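Parcel Sorting Assistants (part-time, fixed term)
Clistau Parcel Depot
Posted September 12, 2018

Applications are invited for the post of Parcel Sorting Assistant in the receiving room at Clistau. The depot handles around 1000 small parcels each day on behalf of Rikex and a number of local shops. The posts are offered until the end of March, with a possible extension.

Duties

Successful applicants will empty incoming sacks, read the label on each item with a handheld barcode scanner and place it in the correct crate. Boxes, mailer bags and paper-wrapped items are scanned singly. Any item with a torn or unreadable label is to be set aside and entered in the day book. Crates and floor are to be left tidy at the close of each shift.

Requirements

Much of the work is carried out at floor level, and applicants should be comfortable sitting low or kneeling for long periods. Previous experience is not required. Training in the use of the scanner is given on the first morning and is paid at the normal rate.

How to apply

Applications should be made in writing to the Depot Office, quoting reference 756 and stating the hours available. Applicants who have previously worked at the Ogura or Sola depots should mention this in their letter.
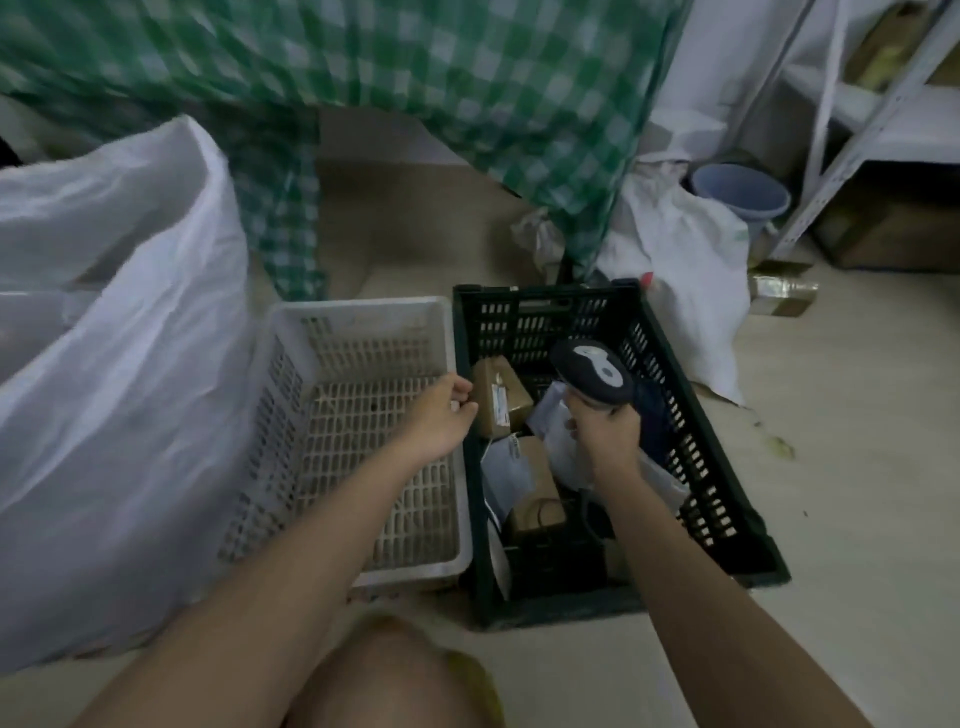 Comments (2)

Sola_evenings: Are the late shifts included in this one, or only mornings? The last notice didn't give any hours and I had to write in twice.

Unnamed reader: Bring a cushion for your knees. I did a winter of this at Ogura and the tiles were hard going.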